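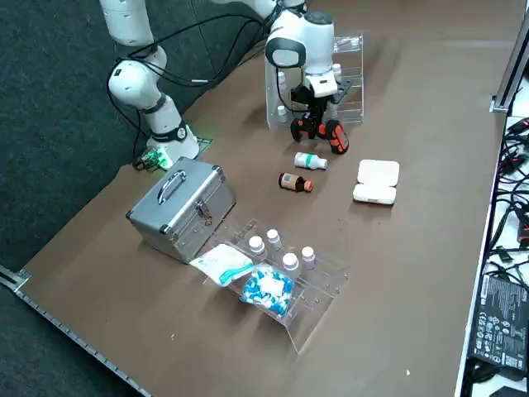
Pirkska labels come on a roll of 180, and they are a joy to write on. The paper has a slight tooth, so pencil, biro and fine marker all sit crisply on it. We use them in the shop for seed jars, spice tins and hand creams, and they're a good size for little white bottles like the four in the clear rack, where everything is on show and a tidy label makes such a difference!

The glue is the clever bit. Robles, the mill that makes the paper, coats it with a wheat-based gum that grips glass and plastic but soaks off in warm water – no scraping, no sticky ring. Saturnino Cordero cuts every roll at our Hivdale workshop, and his first batch of 2,000 went in a single Friday.

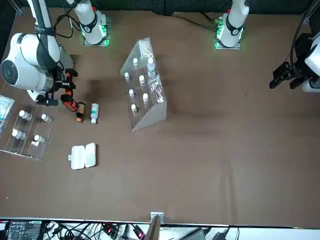 Small amber bottle with a pale label band.

Choose from cream, chalk or Zarnberg blue (a lovely soft grey-blue, new for September). Each label is 4 cm wide with rounded corners, which lift far less than square ones. Rolls fit any standard tape dispenser.

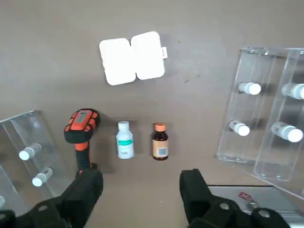 Can I put them in the freezer?
They hold well in the freezer if you stick them on at room temperature and leave them for an hour first. Pencil lasts best in the cold.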